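Project Updates | Robot Learning
2 min read

Progress report to Bredico, September 2020
Prepared by Ewurabena Fiadzo, Platercombe

The work since our last report has been on the packet sorting task. The aim is for the Wonura arm to pick flat packets and place them in the compartments of a divided box after being shown how by a person. We are collecting those examples in two ways, by hand guiding and by remote control.

Hand guiding is ahead. The operator takes hold of the gripper and moves it through the task while the controller records joint positions. We now have 200 complete runs by this method. Lise Lemieux recorded most of them and wrote the operator instructions, which are attached. New operators have needed one morning of practice before their runs were good enough to keep.

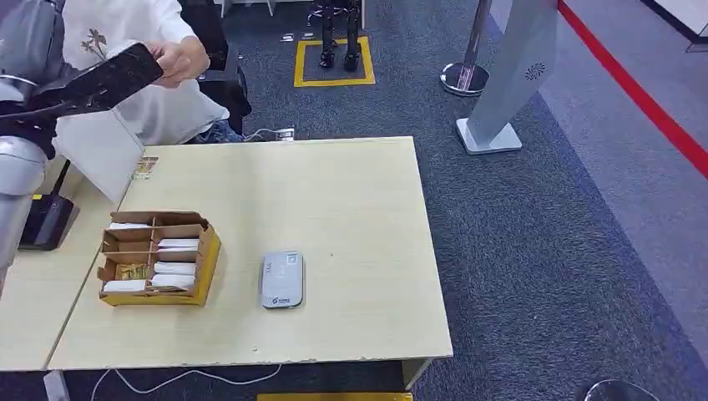 Remote control is slower. We have 25 complete runs so far. The main problem is the delay between the handset and the arm, which makes people overshoot when they lower the gripper between the partitions. Hemmin sent a software update for the handset and it helped some, but operators still stop and correct themselves on most placements. Those pauses end up in the data and have to be trimmed by hand.

We also changed how a run is started and ended. Before, the operator pressed a key on the laptop, and the first second of many recordings was just a person reaching back to the arm. A foot switch now does this. It cost little and we should have done it in February.

Spending is on plan apart from one item. A replacement wrist cable and its fitting came to $3,269, which we had not budgeted for. We ask to cover it from the travel line, as no travel is expected this year.

Next period:
- bring remote control up to the same number of runs as hand guiding
- train on each set separately and compare the results
- repeat the test with the box turned and moved - so far it has stayed in one spot

We need a decision from you on the travel line before the next invoice.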